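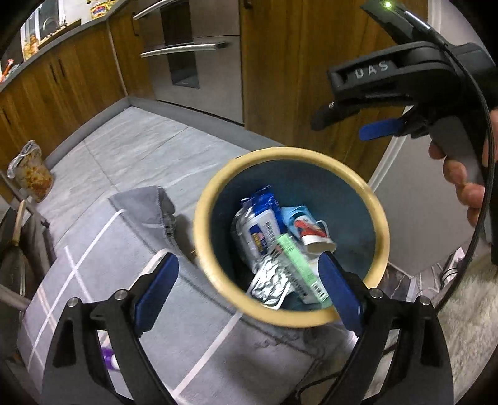
Hand gripper work at Pelura

7 min read

Hand gripper work is the name used at Pelura, a housekeeping firm in Driseck, for household tasks carried out by staff with a gripper in each hand in place of bare hands. The movements are recorded and used to train software meant to drive a household robot. The firm describes the work as "the first stage of automation". Critics, several of them employees, have pointed out that after the first stage every task was still being done by a person, more slowly than before.

The term is also used loosely for any paid recording of manual work. This article deals with the Driseck programme and with the smaller one at Putitz that was modelled on it.

Background

Pelura began as a cleaning contractor for serviced flats. Most of its income came from changeovers, the cleaning and restocking of a flat between one tenant and the next. The company had trouble keeping changeover staff for longer than a season, and its management had looked at machines before. A floor scrubber bought for the corridors at Witkowska, the largest of its buildings, was used until it needed a new battery and then stood in the post room.

The gripper programme started in January, in furnished flats at Witkowska that were between lets. The proposal came from Américo Seixas, then head of operations, who had no background in robotics and has said so. His paper to the owners argued that Pelura already had two things the robot developers lacked, real kitchens and people who knew how to clear them. It did not say what the finished robot would cost, who would own it, or whether it could climb the stairs at Witkowska, where the lift stops one floor short of the top.

Method

A worker holds one gripper in each hand. Each has a handle and a trigger, and two fingers fitted with soft pads that close on an object when the trigger is pulled. The worker then does an ordinary task: packets from a bowl on to a mat, a towel folded, boxes put back in a basket. A single run through a task is called a take. A take is thrown out if the worker touches anything with a bare hand, speaks to another person in the room, or stops for longer than the task sheet allows.

Objects are laid out before each take according to the sheet, then disturbed and laid out again for the next. Staff call this "making the mess". It was left out of the original time estimates, which assumed that a kitchen would arrive untidy on its own.

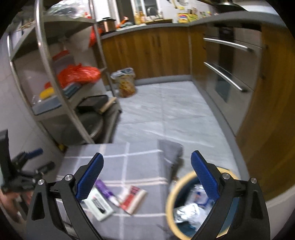
Small packaging is regarded as the hardest class of object. Foil gives way under the pads, and a flat carton lying on cloth is difficult to get a finger beneath. Workers learn tricks for both, such as pushing a carton against something heavier until one edge lifts. Whether a machine learns the trick or only copies the movement is disputed, and Pelura has not published anything that would settle it.

The daily target at Witkowska was set at 50 accepted takes per worker. Mekdes Derese, a changeover cleaner who moved to the programme in its first month, kept her own tally in a diary and reported that the target could be reached with towels and boxes but not with foil or tubes. The supervisors' response was to schedule more towels. Derese later remarked in the staff newsletter that the robot would be "very good at towels".

Effects on staff

Skill

Company material presents the work as a step up from cleaning. It is cleaner, it is done indoors in one flat for the whole shift, and it uses no chemicals. Staff accounts agree on all of this. They differ on whether it is skilled. An experienced cleaner clears a worktop with both hands at once, by feel, while looking at the next thing to be done. With grippers the same person must look at each object and take it singly. Several said they felt clumsy for weeks, and one asked to go back to changeovers for that reason alone.

There is some irony in what the sheets require. Experienced staff were chosen for their good habits, then told to leave most of them out. Wiping a jar while moving it, for example, spoils a take.

Strain

The usual complaints of cleaning work concern knees, backs and skin. Complaints from gripper work concern the forefinger, the wrist and the shoulder, mainly from holding a weight away from the body. Much of the work is also done low down over floor mats, so the knees were not spared either. A stool was provided at Witkowska and proved too high.

Pelura introduced a ten-minute break in each hour after these complaints. It counted as paid time but did not reduce the target, a point that took up most of the following staff meeting.

Pay and grading

Gripper staff were put on a new grade, "demonstrator", at a slightly higher hourly rate than cleaners. The grade carried no weekend supplement, as there was no weekend work. For those who had relied on weekend changeovers the result was a lower monthly wage. Tadeusz Krajewska, the staff representative at Driseck, raised the matter twice and obtained a supplement for existing employees only. New starters are still on the plain rate.

Krajewska also asked whether a worker whose movements were recorded had any claim on what was made from them. The answer given was that the recordings were the product of paid working time, like a made bed. He replied that a made bed does not go on to make other beds. No change was made to the contracts.

Being recorded

The recording is aimed at hands and objects, and staff are told that faces are of no use to the project. Even so, the takes carry a worker number, and it emerged during the spring that supervisors were comparing rejection rates by number. Pelura said the figures were used for training. Two workers had by then been moved off the programme, and the company declined to say whether the figures had played a part.

Claims and results

Pelura's published summary of the first period gave a figure of 230 hours of accepted material. It gave no figure for rejected material, for hours worked, or for the time spent making the mess. Without these the cost of an accepted hour can't be worked out, and the summary's statement that the programme was "on course to pay for itself" rests on nothing a reader could check.

A demonstration was held for building owners in a ground-floor flat. According to Hanna Czerwiński, who attended for one of the owners and circulated her notes, a robot arm on a stand moved a folded cloth from a mat to a basket and then did so again. She asked for it to be tried with a crisp packet and was told that this was planned for a later version. Her notes also record that a cleaner was on hand throughout to put the cloth back.

Supporters of the programme say that judging it by one afternoon is unfair. Ksawery Kalinowski, who ran the Putitz site, has argued that early washing machines also needed somebody standing beside them, and that the value of recorded work grows as more is added to it. This may be so. It is also an argument that can be made at any stage of any project, and it gives no point at which the owners might decide that it has failed.

No changeover post at Driseck has been replaced by a machine. Posts have been lost all the same. When cleaners moved to the programme their places were left unfilled, in expectation of savings to come, and those who stayed on changeovers took on more flats each. For them the effect of automation arrived well ahead of the robot.

Putitz

The programme at Putitz used a rented house and staff hired for the purpose, few of whom had cleaned for a living. Kalinowski considered this an advantage, as they had nothing to unlearn. Takes were accepted at a higher rate than at Witkowska. Derese, sent over to help with training, thought the sheets were simply being marked more kindly, and noted that cartons put away upside down had passed. The two sets of recordings were afterwards merged, and it is no longer possible to compare them.

Present position

Gripper work continues at Witkowska on shorter shifts. The target has been dropped in favour of a weekly plan agreed with each worker, which staff generally prefer, though the plans tend to add up to much the same number. Seixas has left the firm. Pelura's current brochure refers to "robot-ready housekeeping" and does not explain the phrase.

See also

Changeover cleaning
Piece rates in domestic service
Repetitive strain at work
Task sheet
Witkowska (building)

Recently updated

Floor scrubber
Serviced flats in Driseck
Staff representative

14 shares - 3 comments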